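## Workshop Notes: The Handheld Gripper Build

The Mukwood Shared Workshop is pleased to report on the handheld gripper project, which has occupied the east bench since March. The project began as a request from several members who wished to build a two-finger gripper that could be carried and operated by hand, with a camera mounted above the fingers. Two units have now been assembled. One remains at the workshop for general use, and the other is available for home loan.

### Background

Members who joined in the last year may not be familiar with the earlier Kandbridge arm, a desktop machine that was built in the same room and retired after its base bearing wore out. The arm worked well on flat wooden blocks and poorly on most other things. A large share of bench time went to the base, the wiring and the power supply, and very little was left for the fingers themselves.

The present build starts at the other end. The gripper is held by a person, so there is no base to level and no arm to tune. Members can change a finger pad, take the tool home, try it on ordinary household items and come back with notes. Any findings will be carried over to the next motorized arm, for which the workshop has set aside bench space but has not yet fixed a start date.

### Parts and Cost

Each gripper weighs 330 grams without the camera. The arms are matte black plastic and turn on pivot screws with silver caps. The long finger pads are printed in a flexible dark blue material, with ridges running across the gripping face. The pads are the part most likely to need replacement, and the design allows them to be changed without taking the linkage apart.

The workshop received a grant of 900 dollars from the Lullitz Fund toward materials. The grant covered both grippers, the cameras, spare pivot screws and enough filament for further sets of pads. Members who print pads on their own machines are asked to use the files in the shared folder marked Vlček, as these contain the corrected screw spacing. Earlier files produce a pad that binds when the fingers are fully closed. They have been moved to the archive and should not be printed.

Assembly takes one evening for a member who has used the workshop before. The steps that caused the most difficulty were as follows:

- **Pivot screws.** These should be tightened until the arm stops rocking and then backed off slightly. Overtightening causes the two fingers to move at different speeds.
- **Pad angle.** The pads should lean inward a little at the tips. Pads set fully parallel tend to push soft items away.
- **Camera mount.** The mount must be fitted before the handle cover is closed. Several members have had to open the cover a second time.
- **Cable route.** The cable should pass behind the handle and be held with a single tie, leaving enough slack for the wrist to turn.

### Home Loan Trials

The home loan unit has been in steady use. Members were asked to work with whatever was in the house and to record each attempt on the log sheet supplied in the case. The workshop has received 67 completed log sheets, and the comments on them have already led to changes in the pads.

Rigid items with flat sides, such as small boxes, gave little trouble when they were lying on a table. The same items were harder to lift from bedding or a sofa, where the surface gives way under the finger tips. Rolls of tape lying flat were reported as difficult by nearly every member who tried them. The usual remedy was to place one finger inside the ring and the other outside.

Plush toys have been the most useful test of all. They change shape when squeezed, they have thin parts that fold, and they often lie against other things. The current advice is to bring one finger into contact first, confirm that the toy is not sliding, and only then close the second finger. A toy should be taken by the body where possible. Members who took hold of an ear, a wing or a bill reported that the toy swung or slipped when it was raised.

One of the home sessions was held on a bed, with a white plush duck and medicine boxes beside it and a pink pig in glasses among the other toys. The right pad is against the duck's bill and the fingers are still apart.

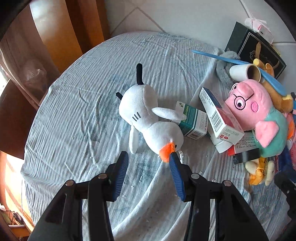
### Changes to the Pads

The log sheets point to two changes, both of which have been approved for the next set of pads. The ridges will be made shallower toward the tip, where they have been catching on long pile. The tip itself will be rounded on its outer edge, so that it can slide under a soft item without gathering up the cloth beneath it.

A request for a wider opening has been considered and put aside for the present. A wider opening would need longer arms, and the longer arms tried at the bench flexed too much under load. The question will be taken up again if a stiffer material becomes available.

### Borrowing the Gripper

The home loan unit may be reserved through the sign-up sheet at the front desk. Loans run from one Wednesday to the next, and the case should be returned before 7 p.m. so that the following borrower can collect it the same evening. Members borrowing for the first time are asked to attend the short bench session held at 6 p.m., during which the pads are fitted and the log sheet is explained.

Borrowers are reminded of the following:

- Charge the camera fully before returning the case.
- Wipe the pads with a damp cloth only. Solvents will harden the material.
- Remove lint from the ridges after working with plush or bedding — a dry toothbrush is supplied for this purpose.
- Report any looseness at the pivots on the log sheet, even if it has been corrected at home.
- Do not use the gripper on glass, on open liquids or on pets.

### Next Bench Evening

The next bench evening will be given over to printing and fitting the revised pads. Members are welcome to bring their own household items for testing, and soft or oddly shaped items are particularly wanted. Those who intend to assemble a gripper of their own should tell the front desk in advance so that screws and filament can be put aside. The parts list and assembly drawings are available at the east bench, and printed copies may be taken home.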